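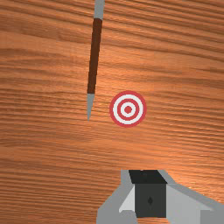 Hi, and welcome to Trorneo! I write letters for a living. Well, I write them, I teach other people to write them, and I sell the paper to put them on, so it all sort of blurs together by the end of the week. If you found this page because you bought one of our letter sets and wondered who tucked that note in the box, that was me.

How it started

I used to work in the back office of a freight company called Van den Broek, where I answered complaints. Pallets went missing, crates showed up dented, that kind of thing. We had a stack of form replies and I was supposed to pick the closest one and send it off. I got bored and started writing my own. People wrote back! A man whose shipment of bathroom tile had gone to the wrong state sent me two pages about his kitchen remodel, and I answered that one too, on my lunch break.

I left in August, six years ago, with 12 boxes of discontinued writing paper the company was going to throw out (cream, slightly ribbed, lovely stuff) and a vague plan. The plan was to teach a letter-writing class in the evenings and see who showed up. Four people did. One thought it was calligraphy and stayed anyway.

The name doesn't mean anything, by the way. I get asked a lot. It was a typo on my first business form and I liked how it looked.

What we do now

Mostly classes. The beginner course runs six weeks and covers the letters people put off: the thank-you that's three months late, the condolence note, the one to the brother you haven't talked to. We spend an entire evening on first lines, and I will fight you over "I hope this finds you well." There's a second course for folks who want to keep up a regular correspondence, and that one is really just a club with homework.

We keep classes to 12 people. I tried a bigger group once and half the room never got to read anything out loud, so we went back.

Then there's the shop. We sell plain paper, lined paper, envelopes that truly fit the paper (harder to find than you'd think), and a letter set called the Patico, our one real hit. It's 50 sheets and 50 envelopes in a flat box with a ribbon pull. I named it after a street I lived on as a kid and it outsells everything else put together. No glitter, no quotes about friendship printed along the bottom. I get requests for both every month and the answer is still no, sorry!

And there's the pen pal exchange, which I never meant to run. It began as a sign-up sheet taped to the door and now has 2000 names on it. You fill out a card with what you like to talk about and how often you want to write, and I match the cards by hand. It's slow. Expect to wait a few weeks, longer around the holidays. I've thought about letting a computer do it and then I get a card that says "birds, divorce, baking" and I know exactly who that person should be writing to.
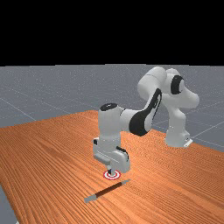 My opinions on supplies are pretty loose, which surprises people. You don't need a fountain pen. You don't need a wax seal (though we do sell wax, and it's fun). Ballpoint is fine, pencil is fine, and the back of a feed store receipt is fine if that's what you've got. What I do nag everybody about is the table. Clear it off. A bare stretch of wood with one slim pen lying on it will get a letter out of you faster than a desk covered in mail and phone chargers. Mine is usually a disaster until I sit down to write, and then everything gets shoved onto a chair.

Where to find us

We're on the second floor of the old Herncombe building, above the shoe repair place. The stairs are steep, and there's an elevator around back that you have to hold the button on the whole way up. If you'd like to use it, call ahead and I'll come down and unlock the side door. Parking on the street is free after six, so it works out well for evening classes. The shop keeps afternoon hours and I'm nearly always in, but if the door's locked I've gone to the post office and I'll be back in twenty minutes or so. They know me there and they like to talk.

We also do classes off site. I've taught in libraries, a retirement community, a couple of middle schools, and one very cold barn. For schools there's a single-visit version where every kid goes home with a stamped letter ready to mail. Groups up to 100 are okay for that one as long as there are enough teachers in the room.

Coming up

The next beginner course opens for sign-ups on 24th November. It fills up, so if you want a spot, please don't wait on it. You can email, you can call, or you can send me a letter. Letters get answered first. I know that isn't fair and I'm not changing it.

Gift cards are available in the shop, and the Patico comes in gray now too.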